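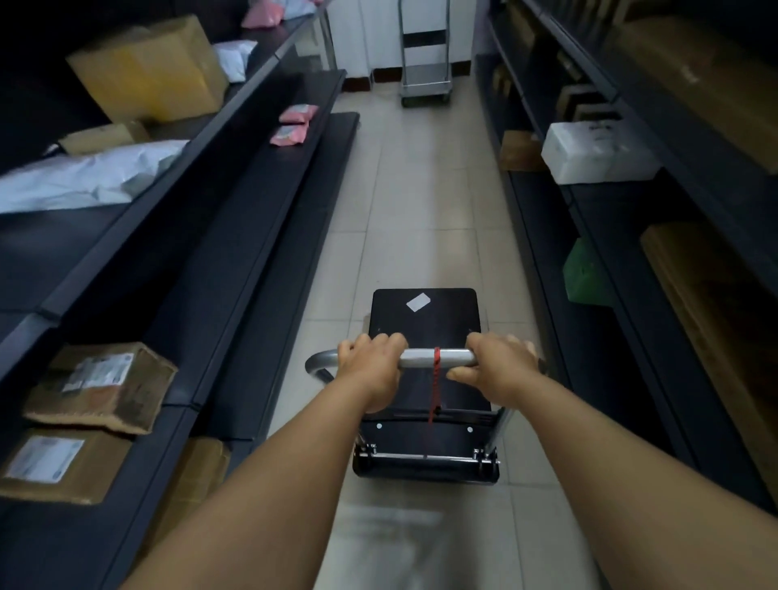 Progress report: storage and closet refit, Nedley family housing
Submitted to the Fontana Fund by Cornent Home Storage
December 29, 2019

1. Where the work stands

The grant pays for new closets and built-in storage in the 42 apartments at Nedley. The bedroom closets are finished in the north building and under way in the south building. Hall closets have not been started in either one. We had hoped to have the hall closets measured by now, but two of the south building stairwells were closed for painting and we lost access to the upper floors for most of the month.

Each bedroom closet gets a double hanging rod on one side, a single long rod on the other, and a stack of five adjustable shelves between them. The old single rod and the fixed shelf above it come out. Tenants were asked whether they wanted drawers or open shelves in the lower part of the center stack. Most picked shelves. Families with small children tended to ask for drawers, and we have ordered more of those than the first plan called for.

2. Changes from the approved plan

The first drawings put the top shelf at 84 inches in every unit. Carola Kuhlmann, who is running the installation for us, asked for it to be lowered after she went through the north building with several of the older tenants. At the original height they would have needed to climb for anything kept up there. A perforated metal step with a padded handle, black with red stripes, is fine for an installer hanging a rail, but we don't want a tenant to need one every time she wants a blanket. The shelf is now at 76 inches, and the upper hanging rod has come down with it. The lower rod still clears the floor by enough for shirts and folded pants, though not for long coats, and those go on the single side.
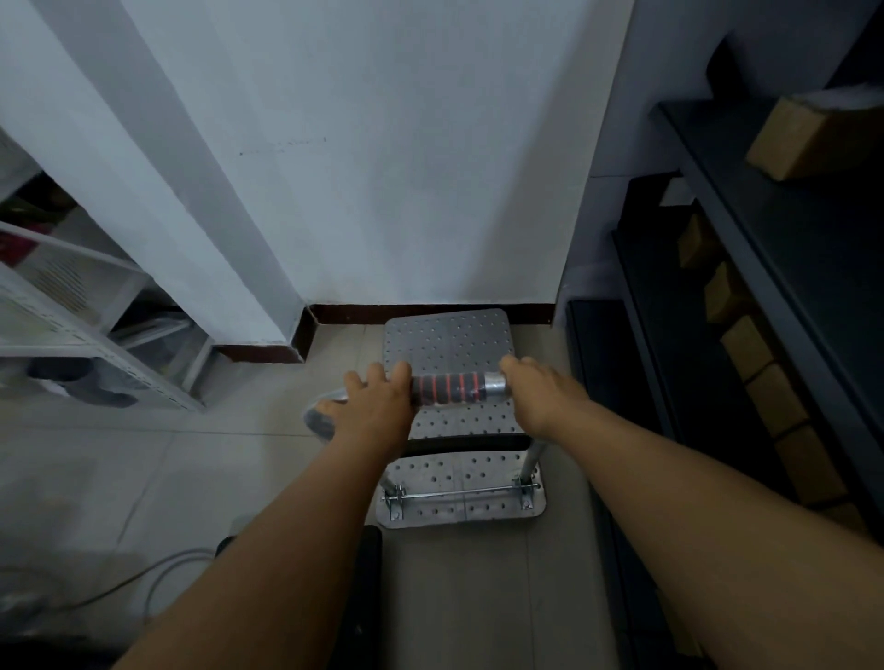

Door hardware is the other change. We had planned to reuse the bifold doors wherever the tracks were sound. Fewer tracks were sound than we expected — many had been painted over several times and the pivots had worn oval. We are replacing the tracks and keeping the door panels. The new tracks are from the Skurkeo line, which fits the existing openings without trimming. Fitting them is usually a job for two people, one on the step stool with both hands at the header and the other holding the panel upright until the pin seats.

3. Budget

The lower shelf height cost nothing extra. The door tracks added $3,000 to the hardware line. We have covered $2,000 of that from the amount set aside for disposal, where the hauling bids came in low, and $700 from paint and filler. The remaining $300 is within the contingency and we are not asking for more money.

Labor is on budget for the north building. In the south building it is running a little over because of the lost days, when the crew had to be moved to shelf cutting and then moved back.
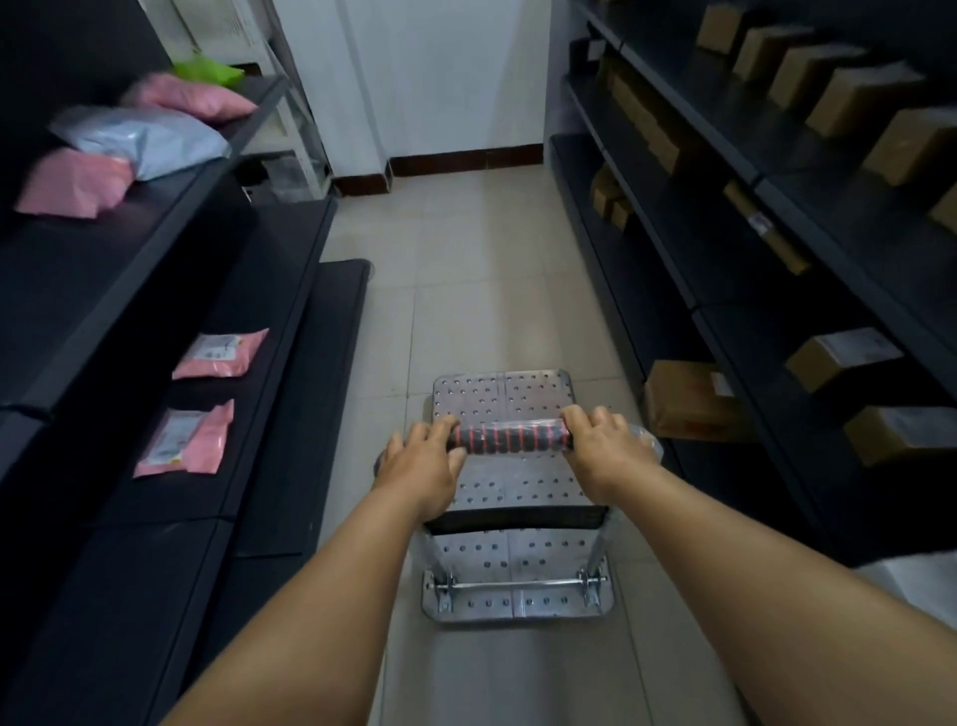
We expect to make up part of that time on the hall closets, which are all the same width and can be cut in one batch.

4. Next steps

The rest of the south building bedrooms come first, followed by measuring for the hall closets in both buildings. Drawer fronts for the south building are on order and should arrive in February. Still open is the closet in the ground floor laundry room, which was left out of the original scope. The building manager has asked for plain shelving there. It could be built from offcuts, but we need your written approval before we do it.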